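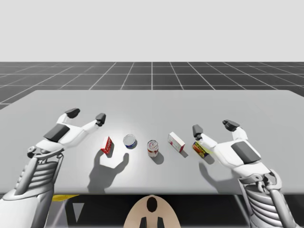 Sánchez

Foro técnico del programa Wemham — Teleoperación y enseñanza por demostración
Asunto: Criterios para aceptar demostraciones bimanuales en simulación

Estimados compañeros:

Se somete a consulta el procedimiento de registro de demostraciones para la tarea de mesa con dos brazos. El entorno simulado comprende cinco artículos domésticos de tamaño reducido, entre latas y cajas, dispuestos en una fila poco regular entre ambas manos. El operador gobierna los dos brazos por control remoto y cada episodio se inicia con las manos abiertas y las palmas hacia abajo.

Hasta la fecha se han registrado 400 episodios, de los cuales 344 han superado la revisión. Los restantes se descartaron por movimientos bruscos del operador o por pausas excesivas antes del agarre. Se ruega a los participantes que se pronuncien sobre dos cuestiones: si procede conservar las demostraciones con correcciones intermedias y si debe exigirse el uso coordinado de ambas manos en todos los episodios.

Atentamente.

Fileck
Re: Criterios para aceptar demostraciones bimanuales en simulación

En relación con la primera cuestión, considero que las correcciones deben conservarse. Un operador que se desvía, rectifica y completa el agarre proporciona información que no figura en una trayectoria limpia. Cuando la política aprendida se aparta del recorrido previsto, carece de referencia para regresar a él si todos los ejemplos eran impecables.

Respecto de la segunda, me opongo a la exigencia general. La lata baja puede tomarse con una sola mano, y obligar al operador a intervenir con la otra introduce movimientos sin finalidad que el modelo terminará por imitar.

Ovano
Re: Criterios para aceptar demostraciones bimanuales en simulación

Discrepo parcialmente de lo anterior. En nuestra unidad se admitieron correcciones sin límite alguno y el resultado fue una política vacilante, que reproducía las dudas del operador incluso ante la caja más accesible. Propongo admitir una sola rectificación por episodio y anotar el instante en que se produce.

Debe atenderse, además, a la vista con la que trabaja el operador. Quien conduce los brazos desde la vista general aprecia bien la posición de los objetos, pero calcula mal la distancia final entre las yemas. Con la vista próxima a los dedos ocurre lo contrario: se controla la apertura y se pierde la referencia de la mesa. Ruego que se indique cuál de las dos se facilitó durante el registro.
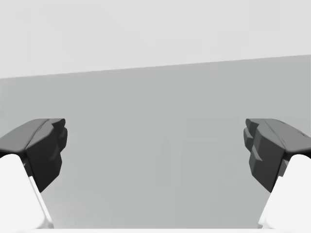 Fileck
Sobre la vista próxima, mi posición es que debe grabarse siempre, aunque el operador no la consulte. Omitirla impediría entrenar después con ella, y repetir la serie completa tendría un coste difícil de justificar. No comparto, en cambio, el límite de una rectificación. La vacilación descrita por Ovano puede obedecer al retardo del mando y convendría medirlo antes de modificar el criterio.

Ovano
Re: Criterios para aceptar demostraciones bimanuales en simulación

El retardo se midió en abril y permaneció por debajo de los 100 milisegundos. Mantengo, por tanto, la propuesta, si bien acepto que se ensaye primero con una serie reducida.

Sánchez
Re: Criterios para aceptar demostraciones bimanuales en simulación

Agradezco las aportaciones. Ambas vistas se encontraban disponibles durante el registro, si bien no se anotó cuál empleaba el operador en cada momento — omisión que se subsanará en la próxima serie.

Se apartarán 62 episodios con rectificaciones para entrenar dos políticas, una con ellos y otra sin ellos, en igualdad de las demás condiciones. El uso de ambas manos quedará a criterio del operador hasta que se conozca el resultado. El hilo permanece abierto a nuevas observaciones, en particular sobre el formato de anotación de las rectificaciones.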